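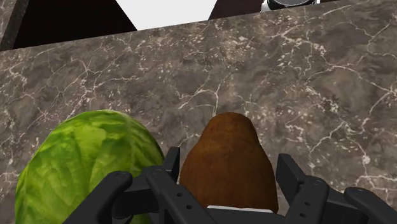
Eine Erfolgsquote aus der Simulation ist eine Aussage über die Simulation. Das klingt banal, trotzdem wird in unserem Fach ständig darüber hinweggelesen. Seit ein paar Jahren werden Greifstrategien für Haushaltsroboter fast vollständig in gerenderten Küchen trainiert und dann auch in gerenderten Küchen geprüft. Am Ende steht eine Prozentzahl in der Tabelle, und wer sie zitiert, lässt den Zusatz »simuliert« gern weg.

Ich halte das Training in der Simulation für richtig. Wer einmal einen Nachmittag lang Kartoffeln auf eine Arbeitsplatte zurückgelegt hat, damit ein Arm sie wieder aufnimmt, weiß, was so ein Versuch an Arbeitszeit kostet. 1000 Durchläufe über Nacht sind in keinem Labor zu schaffen, das echtes Gemüse verwendet. Mein Einwand richtet sich gegen die Prüfung.

Im Projekt Fludov haben wir im Juli 157 Szenen durchgesehen, die ein Generator automatisch zusammengestellt hatte. Der Generator wählt Möbel, Oberflächen und Gegenstände aus einem Katalog und würfelt ihre Lage aus. Die Methode heißt Randomisierung, und ihr Versprechen lautet: Wer genug Unsinn gesehen hat, den bringt die Wirklichkeit nicht mehr aus der Ruhe. Also liegt der Salatkopf auch einmal auf einer Marmorplatte neben der Toilette.
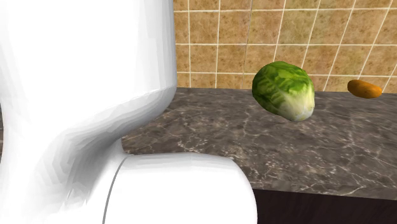 Gegen solche Kombinationen habe ich nichts. Ein Greifer soll die Kartoffel am Umriss erkennen, egal welches Möbel danebensteht. Antonina Hrytsenko, mit der ich die Durchsicht gemacht habe, sieht das strenger. Sie meint, ein Modell lerne aus dem Zusammenhang mehr, als wir ihm zugestehen, und wer den Zusammenhang zerstöre, nehme ihm eine brauchbare Information weg. Entschieden haben wir die Frage nicht.

Einig waren wir uns in einem anderen Punkt. Der Generator variiert, was sich leicht variieren lässt: Farben, Texturen, Licht, Standort. Reibung, Gewicht und Nachgiebigkeit blieben in unseren Szenen auf den Standardwerten. Ein simulierter Kohlkopf ist dort ein starrer Körper mit einem Blattmuster darauf. Ein echter gibt unter den Backen nach, und die äußeren Blätter lösen sich. Für das Auge des Modells ist die Welt also sehr vielfältig, für die Finger ist sie immer dieselbe.

Deshalb plädiere ich für eine einfache Regel. Wer eine simulierte Quote veröffentlicht, legt 30 reale Versuche daneben, mit 3 verschiedenen Gegenständen, auf einer Oberfläche, die nicht eigens dafür ausgesucht wurde. Für eine feine Statistik reicht das nicht. Es reicht aber, um grobe Abweichungen zu bemerken — und um die geht es meistens.

Häufig höre ich, kleinere Gruppen hätten keinen Arm zur Verfügung. Das stimmt. Dann gehört in die Zusammenfassung der Satz, dass kein realer Versuch stattgefunden hat, und zwar vor die Prozentzahl.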